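Frequently Asked Questions

I get a lot of the same emails about my dumplings, and my thumbs can only type so many replies from the kitchen, so I finally put the answers in one spot. If yours isn't in here, the contact form still works and I do read everything that comes through it (slowly, and usually with a snack).

Are these your grandmother's dumplings?

Nope! I wish. My grandmother made pot roast and one very good lemon cake. I learned dumplings as a grown-up from a stack of library books and a lot of ugly pleats. The filling I make now is my own, and it has changed so many times that the recipe card is more cross-outs than recipe.

Why pork shoulder and not plain ground pork?

You can use plain ground pork. I did for years. But if you have a butcher who'll grind shoulder for you, try it once, the coarse grind, and tell me you don't notice. The lean stuff in the supermarket tray cooks up tight and a little squeaky, and shoulder has enough fat to stay soft. I get mine at the Clonby market hall, second counter in from the parking lot side, and I ask for it ground one time only.

My filling is watery. Help?

Cabbage, I bet. Salt it, let it sit for 30 minutes, then squeeze it like you're mad at it. You'll get a shocking amount of liquid out. If you're using napa you can go a bit easier, but regular green cabbage needs the full treatment. I squeeze mine in a dish towel that used to be white.

Do you ever add liquid on purpose?

Yes, and I know how that sounds after the last answer. I stir cold broth into the meat a spoonful at a time, before the cabbage goes in, always in the same direction, until it looks sticky and a bit like paste. That's what gives you the little rush of juice when you bite in. Then the cabbage, then scallions, then ginger, then stop messing with it.

Store-bought wrappers or homemade?

Both live in my house. For a weeknight I use the round ones from Hsiao, the little grocery across from the bus station. They're in the cooler next to the tofu and they sell out by late afternoon, so go early. Thaw frozen ones in the fridge overnight, still in the package, or the edges crack on you.

When I've got time I make my own, and I think they're a lot better — chewier, and they seal to themselves with no water at all. It's 600 grams of all-purpose flour, just-boiled water added in a dribble, a pinch of salt. Stir with chopsticks till it's shaggy, knead for 10 minutes, cover it and let it rest until it feels like an earlobe. I know every dough recipe on earth says earlobe. It does feel like an earlobe.

How many does a batch make?

My last one made 37, and I'm pretty generous with the filling. If you're neater than me you may get more. Leftover filling gets fried into little patties and eaten standing at the stove.

Do I have to learn the fancy pleats?

No! Fold it in half, press the edge hard, done. A half moon tastes exactly the same. If you do want pleats, start at one end, pleat only the side facing you, and press each fold flat against the back side before you make the next. Your first ones will look like wallets. Boil those and fry the pretty ones.

Boiled, steamed or fried?

Fried on the bottom, steamed on top, every time, unless I have a cold, and then it's boiled with broth and too much white pepper. Get a skillet hot with a good slick of oil, set them in flat side down, and leave them be until they're golden. Pour in water to come maybe a third of the way up (stand back, it spits!), put the lid on, and let it cook off. Take the lid off at the end so the bottoms crisp up again. You'll hear the sound change from bubbling to sizzling and that's your cue.

They stick to my pan. Every time.

More oil, and more patience. If one won't let go, it usually isn't crisp yet, so give it another minute before you go at it with the spatula. A nonstick pan makes this whole question disappear, and there's no shame in it. I use a beat-up cast iron skillet out of pure stubbornness.
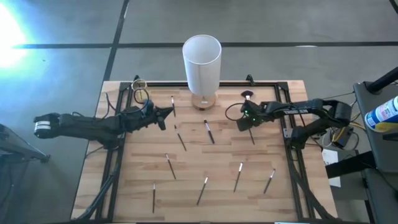

Can I freeze them?

Please do, it's half the reason to make a big batch. Freeze them raw on a floured sheet pan with a bit of space between them, and only bag them once they're hard as rocks. If you skip the sheet pan you will end up with one enormous dumpling. Cook them straight from the freezer with a splash more water and a few extra minutes under the lid. Don't thaw them. I thawed a whole bag once and had to scrape it into the trash.

What's in the dipping sauce?

Black vinegar, soy sauce, a little sugar, chili crisp, and a raw garlic clove grated so fine it melts. I go two parts vinegar to one part soy, but I like things sour. Make it before you start folding so the garlic has time to calm down.

Is there a vegetarian version?

There is, and I make it a lot in October when the mushrooms at Clonby get cheap. Chop them small and cook them down until the pan is dry, really dry, then add crumbled firm tofu, glass noodles snipped short, and the same ginger and scallions. A spoonful of toasted sesame oil at the end. Let it cool all the way before you wrap, or the heat will turn your wrappers gummy.

Do you teach classes?

Now and then, at the Zukdale community kitchen. They're small and they fill up fast, so the newsletter is your best bet for hearing about the next one. Bring an apron and a container with a lid, you'll be taking dumplings home.

Can I share your recipes on my own blog?

A link is lovely, and I'd love to see how yours came out! Please write the steps up in your own words, and don't copy the whole page over.

The print button isn't working for me.

Sorry about that one. The recipe cards run on a plugin called Skundatell, and it gets grumpy with some ad blockers. Try turning yours off for this site and reloading the page. If it still won't print, send me a note with the name of the recipe and I'll email you a plain copy.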